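Rovitz Seating Charts

Table plans and guest lists from 117 wedding receptions, typed up from planners' files and put into one format. The set was made for people who write seating tools or who want to compare how rooms of different shapes get filled. Guest names have been replaced with codes.

Maintained by Esmaeil Farahani. Last changed Wed 18 October.
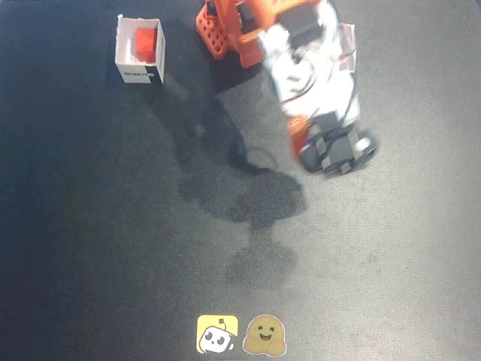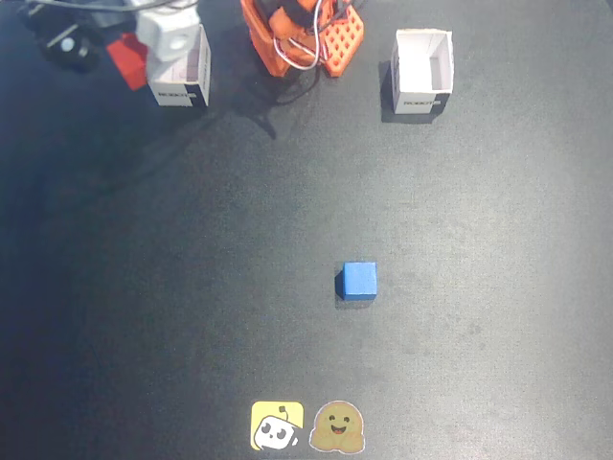
What is in the folder

receptions.csv has one row per reception. It gives the venue code, room shape, season, style of service (plated, buffet, family style or stations), and whether there was a head table, a sweetheart table or neither.

tables.csv has one row per table. It gives the table's shape, its seats, its position in the room and what it was called on the day. Couples who named their tables after cities or songs keep those names. Numbered tables keep their numbers, including the gaps where a couple skipped one.

guests.csv has one row per guest. It gives the guest code, the side (A, B or both), the age band, the meal choice if one was recorded, and the table.

changes.csv lists moves made between the first full draft of a plan and the one that was printed. It covers 59 of the receptions. For the others only the final plan was kept.

notes.txt holds free text from the planners, lightly edited to take out names.

Where the plans came from

Most of the plans come from two planning offices, Bremel and Rashti. Bremel works mainly with hotel ballrooms and sent spreadsheets. Rashti does more barns, gardens and private houses, and a good share of its plans were drawn by hand on floor plan printouts. The hand-drawn ones took longer to enter and have more blanks in the position columns.

Both offices asked their couples for permission before sending anything. If a couple asked to be left out later, their rows were removed and the reception ID was not used again.

How positions work

Position is measured from the corner of the room nearest the main guest entrance. X runs along the wall with the entrance in it, and Y runs away from that wall. Units are feet. For tents, use the corner nearest the path from the ceremony.

Long tables are given by their center point and an angle. A U-shaped layout is stored as separate tables that share a group code, so if you want to treat it as one table, join on group first.

The dance floor, bar, cake table and band are in tables.csv too, with seats set to zero. Filter them out before you work out an average table size. Several people have written to ask why the average looked low, and this was the cause each time.

Meal codes

Meal choices were worded differently for every menu. They were reduced to eight codes: beef, poultry, fish, vegetarian, vegan, child, vendor and other. Allergies were dropped and are not available on request.

"Vendor" means a meal served to the photographer, band or planner. Some planners gave vendors a seat in the plan and some did not, so this code should not be used to estimate how many vendors were present.

Known problems

In 14 receptions the guest total in receptions.csv does not match the rows in guests.csv. The usual reason is a plus-one who was counted but never named. We left both numbers as they were.

Babies are handled in two ways. Bremel lists them as guests with a high chair flag. Rashti mostly leaves them out.

Two-room receptions have positions for the main room only.

The season column follows the calendar and takes no account of weather. A July wedding is summer even where the notes say the heaters were on.

Side is missing for guests who were friends of both people before they met, if the planner didn't know where to put them. Do not fill these with "both", which is used only when the planner wrote it.

Using the files

All files are UTF-8 with commas as separators. Table names can contain commas and are quoted. Join guests to tables on reception ID and table ID together, as table IDs repeat from one reception to the next.

The Ileck room viewer opens tables.csv without changes. Set the units to feet before loading, or every room will come out far too large.

Terms

Free for study, teaching and software testing. Please do not try to work out who the couples were, and do not contact venues about a plan in this set. If you publish a chart made from the data, give the name Rovitz Seating Charts and the date of the version you used.

Corrections

Send the reception ID, the file name and the row you think is wrong. Corrections are checked against the planner's original before they go in. Requests to change a table name for spelling are declined, as those are copied as printed.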